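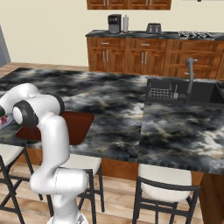 The Clarkum arm at a marble-topped island, with the cutting board beside it

Clarkum Bench Arm for staff kitchens and small caterers

If you run a workplace kitchen, you know where the hours go. Plates out, plates back, wipe, repeat, and then the lunch rush hits and someone from accounts is stacking cups. The Clarkum takes on the plate-moving part of that day, and we're really pleased with how well it has settled in!

Our longest trial is at Holst, in the Tarkthorpe office, where the kitchen serves 300 lunches on a busy day. Niloufar Daneshvar manages the kitchen there. She used to start plating at 10:30 and hardly look up until two. Now she sets the order on the Vesex tablet, the arm shifts the plates, and she gets on with the cooking (her lentil soup is back on the menu, which got a cheer).

Her crew kept all their hours. What changed is who does what - less reaching and carrying, more prep, and a proper sit-down break. Two of the kitchen hands have learned to set up new plate layouts themselves, and they're now quicker at it than our own installers.

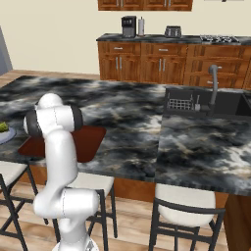 Do staff need any training before they use it?
Most people are comfortable after one morning. We come to your kitchen, go through the tablet and the stop button, and stay for the first lunch service.

What you get
Clarkum arm with gripper, white finish
Vesex tablet and wall bracket
Spare set of gripper pads
30 saved plate layouts, with room for your own
Setup visit and one follow-up visit

Good to know
Rated for 50 plate moves an hour at the standard speed setting. There's a slower setting too, and plenty of kitchens like it for the first few weeks. Allow 600 mm of clear space beside the base for cleaning. Wipe the arm down with a damp cloth and mild soap - no spray cleaners near the joints, please.

Bookings for February setup visits are open now. Send us a rough sketch of your kitchen with the bench heights marked and we'll work out where the arm should go.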